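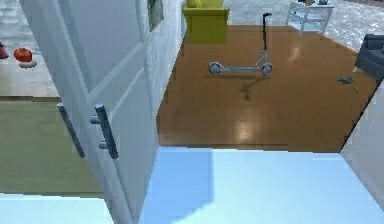 Cabinet handles work loose so slowly that you hardly notice until one spins in your hand while you're carrying a casserole in the other. I've lived with every sort over the years, from little china knobs to cup pulls, and I have a soft spot for dark gray bar handles on a tall white door, set upright side by side where your hand falls naturally. They're handsome things, but every fingerprint and every wobble shows!

Start with the screws, which are nearly always on the inside of the door. Use a hand screwdriver (please, put the drill away) and snug each one up a little at a time, going back and forth between the two so the bar doesn't pull crooked. If a screw just turns and turns, the thread has probably worn. Try a new one of the same width and length before you blame the handle. I keep a jam jar of odd ones from a kitchen we fitted back in 2000, and it has saved me many a trip to the store.

For cleaning, a drop of dish soap in warm water and a soft cloth will do nicely. Run an old toothbrush into any grooves in the door while you're there, then dry everything well, especially where the handle meets the paint. I do mine every May along with the windows, and once more before the holidays if company is coming.

Margareta Avram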